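Comparing Two Finger Sets on Hand-Held Grippers

Storham Robotics Lab, Project Report 8

The project compared two finger sets, Irnico and Vestergaard, mounted on the same linkage body. The task was to handle small packaged goods in a transparent storage container with a white lid. Red stick sachets were the hardest item in the set, as the wrappers crease and reflect light.

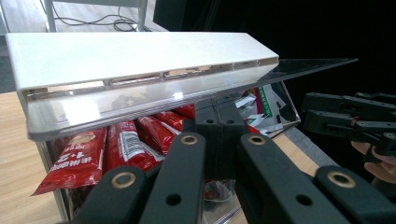
Dudcombe
Student author, mechanical track
Submitted 05/05/2021

1. Setup

One operator worked with a gripper in each hand at a light wooden table. Each finger set was given 17 sessions, and 374 grasps were logged in total. Grasps were scored as held, slipped or missed. A slip during the lift was scored as a slip even if the item reached its target.

Cables were left trailing from the grippers. Cable drag changed the wrist angle on long reaches and was not corrected for.
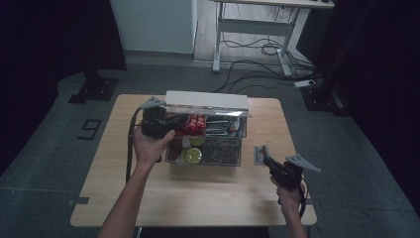

2. Results

The Vestergaard fingers slipped less on flat packets. On round lids there was no clear difference. The Irnico fingers entered narrow compartments more easily but tended to fold the sachets. Most misses occurred in the lower tier.
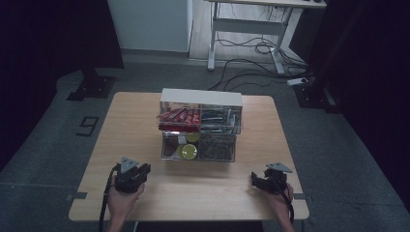
Figure 3. Storage organizer between the two grippers.

Logging ran over a serial link, and the buffer was cleared every 4000 samples. Two sessions from December were repeated after a logging fault.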